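소모품 교체 주기를 시간으로 정하는 관행에 대하여

Teltine 정비 노트 / 2026년 9월

핸드헬드 그리퍼의 손끝 패드를 언제 갈아야 하는가. 이 질문에 대부분의 정비 문서는 시간으로 답한다. 가동 400시간, 혹은 분기 1회. 점검표에 칸을 만들기 쉽고 재고 담당이 발주량을 계산하기도 쉽다. 나는 이 방식이 틀렸다고 생각한다. 틀린 정도가 작지 않고, 틀린 결과가 늦게 나타난다는 점에서 더 나쁘다.

우리가 관리하는 것은 Flavlow라고 부르는 수집 셀이다. 셀이라고는 해도 울타리와 베이스 플레이트가 있는 셀은 아니다. 사람이 손잡이를 쥐고 가정집 물건을 집으면 그 동작이 기록되고, 기록은 나중에 고정형 팔의 학습에 쓰인다. 움직이는 부품은 단순하다. 손가락 두 개, 링크, 피벗 핀, 접촉면의 패드. 모터가 타거나 감속기가 깨지는 고장은 없다. 그래서 정비가 가볍게 취급된다.

가볍게 취급하면 안 되는 이유는 기록의 성격에 있다. 산업용 그리퍼는 패드가 닳으면 물건을 떨어뜨린다. 떨어뜨리면 라인이 서고, 라인이 서면 누군가 본다. 손으로 쥐는 그리퍼는 패드가 닳아도 물건을 떨어뜨리지 않는다. 사람이 무의식중에 더 세게 쥐기 때문이다. 마모는 파지력 보상으로 흡수되고, 작업은 성공으로 기록된다. 데이터에는 같은 물건을 점점 더 깊게 무는 손가락이 남는다. 고장 신호가 작업자의 손 안에서 사라지는 구조다.

7월에 우리는 세션 1,297건의 닫힘 폭을 다시 뽑아 보았다. 동일 물체를 쥘 때의 닫힘 폭은 가동 시간과 거의 상관이 없었다. 무엇을 집었는가와는 상관이 뚜렷했다. 얇고 단단한 물건을 손끝으로만 집는 작업이 많은 장비는 패드 끝단이 먼저 내려앉았고, 봉제 인형이나 접은 옷을 면 전체로 무는 장비는 오래 버텼다. 같은 시간을 돌린 두 대가 전혀 다른 상태로 돌아온다. 시간표는 이 둘을 같은 날 같은 부품으로 교체한다. 한쪽은 이미 늦었고 한쪽은 멀쩡한 부품을 버린다.

침대 위 작업은 이 차이가 한 세션 안에서 섞이는 경우다. 이불 면은 눌리면 꺼지므로 손가락이 물건 아래로 파고드는 각도가 매번 다르다. 바인더 클립 같은 금속 소품은 손끝만 쓰게 만들고, 털이 있는 인형은 섬유를 패드 홈에 남긴다. 홈이 섬유로 메워지면 마찰이 떨어지는데, 육안으로는 마모와 구별하기 어렵다. 청소로 끝날 일을 교체로 처리하는 사례가 여기서 나온다. 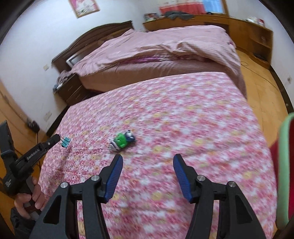

시간 기준을 버리면 현장에서는 아무도 점검을 안 하게 된다는 것이 Pornidwood 쪽의 답이었다. 400시간이라는 숫자가 정확해서 쓰는 것이 아니며, 숫자가 없으면 점검일 자체가 없어진다는 것이다. 작업 종류별로 마모를 환산하려면 누군가 매 세션의 물체 목록을 정비 기록과 맞춰야 하는데, 그 인력이 없다고도 했다.

반론의 앞부분은 받아들인다. 점검일은 있어야 한다. 다만 점검일과 교체일을 같은 숫자로 묶을 이유는 없다. 점검은 시간으로 하고 교체는 측정으로 하면 된다. 뒷부분은 동의하지 않는다. 물체 목록은 필요 없다. 기준 블록 하나면 충분하다.

우리가 쓰는 절차는 이렇다. 세션 시작 전에 폭이 알려진 블록을 손끝, 면 중앙 순으로 한 번씩 문다. 레버는 정해진 눈금까지만 당긴다. 기록된 닫힘 폭을 장비별 초기값과 비교한다. 손끝 쪽 차이만 한계를 넘으면 패드 끝단 마모로 보고, 두 위치가 같이 벌어지면 패드를 의심하기 전에 피벗 핀의 유격을 잰다. 핀을 먼저 보지 않고 패드를 갈면 새 패드가 비스듬히 닿아 한쪽만 닳는다. 이 실수를 우리는 장비 5대에서 반복한 뒤에야 순서를 문서에 넣었다.

세척은 측정보다 앞에 둔다. 마른 솔로 홈을 턴 다음, 보풀이 없는 천에 알코올을 조금 묻혀 닦고 완전히 말린다. 알코올을 직접 붓지 않는다. 접착층으로 스며들면 패드가 모서리부터 들뜬다. 들뜬 패드는 블록 측정에서 정상으로 나오는 일이 있으므로 손톱으로 모서리를 밀어 따로 확인한다.

교체할 때는 좌우를 함께 간다. 한쪽만 갈면 물체의 중심이 새 패드 반대쪽으로 밀린다. 밀리는 양은 작지만, 학습 쪽에서는 두 손가락의 중앙을 파지 중심으로 가정한다. 교체 후에는 초기값을 다시 등록해야 한다. 등록을 빠뜨리면 다음 점검에서 새 패드가 이상으로 판정되고, 현장은 측정 자체를 믿지 않게 된다. 절차가 무너지는 경로로는 이쪽이 마모보다 흔하다.

비용 문제도 적어 둔다. 블록 측정은 세션당 2분이 든다. 하루에 여러 집을 도는 팀에게는 짧지 않다. Sin 과제에서는 이 시간을 세션 준비 시간에 포함하지 않아 한동안 측정이 생략되었고, 그 기간의 데이터는 파지 폭을 쓰는 학습에서 제외했다. 버린 데이터의 값과 측정 시간의 값을 비교하면 결론은 어렵지 않다고 보지만, 비교표를 만드는 부서와 측정을 하는 부서가 다르면 어려워진다.

남는 문제는 한계값이다. 우리는 장비별 초기값 대비 편차를 쓰는데, 초기값 자체가 작업자의 당김 습관에 영향을 받는다. 눈금 멈춤쇠를 달아 줄이기는 했으나 없애지는 못했다. 멈춤쇠도 닳는다. 그 교체 주기는 지금 시간으로 정해져 있고, 아직 바꾸지 못했다.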